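Gathering Examples at Woltencombe: An Interview with the Data Collection Lead

November 2022

The Woltencombe laboratory of Romum began its household objects program with a question of supply. A learning system intended to put ordinary belongings in their places requires a large number of recorded examples, and few existed in a form the company could use. The lead of the data collection group agreed to discuss how the work is organized.

The group has recorded 3233 examples to date, under the project name Eleck. Each is a complete attempt at one short task, guided by a trained operator and stored with the arm's joint positions and the views from the cameras.

"People assume the difficult part is the training," the lead said. "Most of our week goes into deciding what to record. If every shoe begins in the same spot, the system learns that spot. It learns very little about shoes."

For this reason, starting positions are drawn from a written list of 16, and the list is replaced when operators begin to know it by heart. Objects may start upright, on their side or upside down. Operators are asked to work at a steady pace and to avoid corrections that serve only to make a recording look smooth.

Failed attempts are kept. Asked whether this lowers the quality of the collection, the lead disagreed. "A dropped object followed by a sensible recovery is worth a good deal to us. What we remove is the recording in which the operator hesitated for no reason the cameras can show. The system would copy the pause."

Footwear was chosen early. A slide or slipper has a clear front and back, bends under pressure and can be gripped in several ways, some of them poor. "The operator has to think about the release before the pickup," the lead said. "Take it by the wrong part and there is no good way to set it on a shelf." 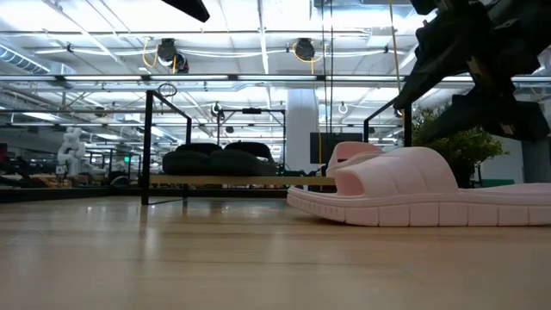
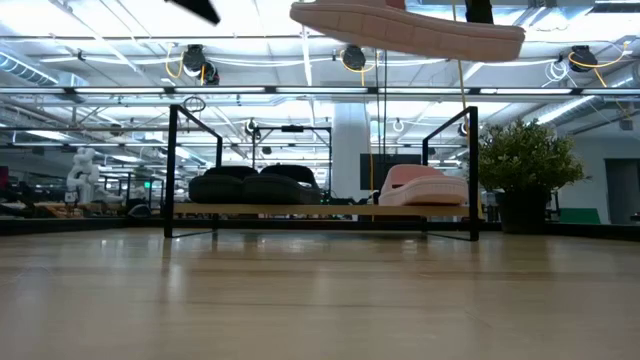 Footwear task, Woltencombe laboratory.

Review takes longer than visitors expect. Every recording is watched by 2 people, who mark the moments of contact and release separately and then compare their notes. A session of about 20 minutes can occupy a reviewer for most of a morning. The group has asked Sönmez, its software supplier, for a better comparison tool, and expects to test one in December.

The lead was cautious on the question of when the collection would be large enough. "We stop adding to a task when new recordings no longer change the result. We have reached that point with cups. With shoes we have not - and I would not offer a date."

The next set of tasks will use folded towels.

Comments (3)

tallgrass_mn: Are the failed attempts labeled as failures, or does the system see them mixed in with the rest? The article doesn't say.

R. from Receiving: We tried something similar with gloves and gave up on the soft ones. Interested to hear how the towels go.

bench4: Would like to read more about the reviewers. Two people marking the same recording must disagree fairly often.

Contact the Editorial Office | Copyright Romum. All rights reserved. | Back to top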